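4. Product Roundups and Household Purchase Decisions

4.1 Materials

The articles were taken from the home and kitchen sections of 12 lifestyle sites. We kept a list if it named single products, gave each product a short text of its own, and linked to at least one seller. Lists made up only of gift cards, subscriptions or food were left out. From the lists that remained we drew 300 product entries, and these make up the set used in the rest of this section. The set was closed on 25 Jan 2024, and later edits to the source pages were not followed.

Each entry was stored with its heading, its body text and its position in the list. Prices were recorded where they were shown, but many pages load them separately and the field is often blank. We do not use price in the main comparison for that reason.

4.2 Coding

Two coders, Femke Meijer and Wilson Carhuamaca, read every entry and marked it for the kind of claim it made. The scheme follows the one proposed by Picard and Hrytsenko for mail-order catalogs, with changes. Their category "durability" was split, as online entries often talk about how a thing holds up to washing without saying anything on how long it lasts. Their category "gift use" was kept as it was.

The final scheme has 4 claim types. Appearance claims concern how the object looks in a room. Task claims name a job the object does, such as draining pasta or holding keys. Care claims concern cleaning and storage. Social claims refer to guests, roommates, parents or others who might see or use the object. An entry could carry more than one type, and most did.

Disagreements were settled by discussion. The hardest cases were jokes. A line such as "your landlord will think you hired someone" can be read as an appearance claim or a social one, and we coded it as both. Where a joke had no clear link to the product it was left uncoded.

4.3 Reader Study

A group of 50 adults who had bought at least one household item online since the previous September took part. They were recruited through the Brerier panel and paid for their time. Each person read a shortened list and then said which items they would consider buying and why. The lists used plain product names, and brand names were replaced with the made-up labels Virkano and Sistinico so that earlier experience with a maker would not enter into the answers.

Reading was done at home on the participant's own device. Participants could go back to earlier items. We asked for the reason in an open text box first and showed the claim types only afterward – an earlier version of the form had these the other way round, and people tended to repeat our wording.

4.4 Small Appliances

Small appliances were treated as a separate group. They cost more than most of the textiles and tableware in the set, they take up counter space, and their entries run longer. Writers also tend to mix claim types within a single sentence, with color and finish placed next to capacity or cooking modes. The category covers kettles, toasters, blenders and electric cooking pots of the type in Figure 3.

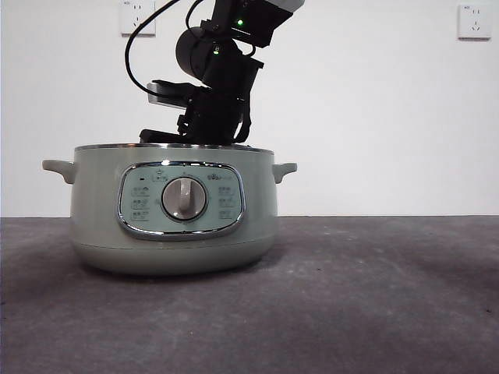

Figure 3. Electric cooking pot in matte green, with two side handles and a round knob on the front panel.

4.5 Results by Claim Type

Appearance claims were the most common type in the article set, and they came first in the entry more often than any other. Task claims were next. Care claims were rare outside cookware and bedding.

The reader answers did not follow the same order. Participants gave task reasons most often when they chose an appliance, even where the text had opened with color. For vases, lamps and cushions the answers stayed close to the text. Several participants rejected an item they liked on the ground that they had no place to put it, a concern that the entries seldom raised. Cárdenas reports a similar gap for furniture.

Social claims were seldom repeated by readers in their own words. When they were, it was mostly in answers about serving dishes and glassware.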